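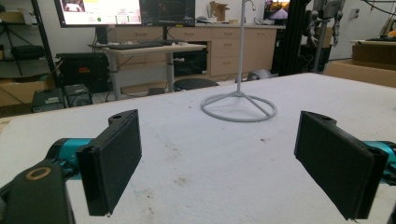 yoga_m
Two years of sourdough and I still can't decide if weighing my flour is worth it. My wife swears by cups, I swear by the scale, and we get about the same loaf. Last weekend I cleared off the white speckled tabletop, the one with the gray ring-base stand on it, and shaped both doughs side by side. Hers rose higher. I'm a little bitter! So who here still weighs everything?

Prenar
Me, always. 200 grams of starter, every time. Cups are fine until the weather changes and then you're making soup.

azlan_pelupessy
Disagree. My grandmother never owned a scale and her bread was better than anything I've baked. You learn the feel of it.

Prenar
Sure, after forty years of baking every day. I bake twice a month.

nosadano
How are you filling the cup, Yoga? Scooping packs it down. Spoon it in and level it off – big difference.

yoga_m
She scoops. I didn't dare say anything.

azlan_pelupessy
And hers rose higher, so leave her alone lol

wattimena
I'd look at the water first. Was it the same temperature for both?

yoga_m
Um. No. Trying again tomorrow with one pitcher for both bowls.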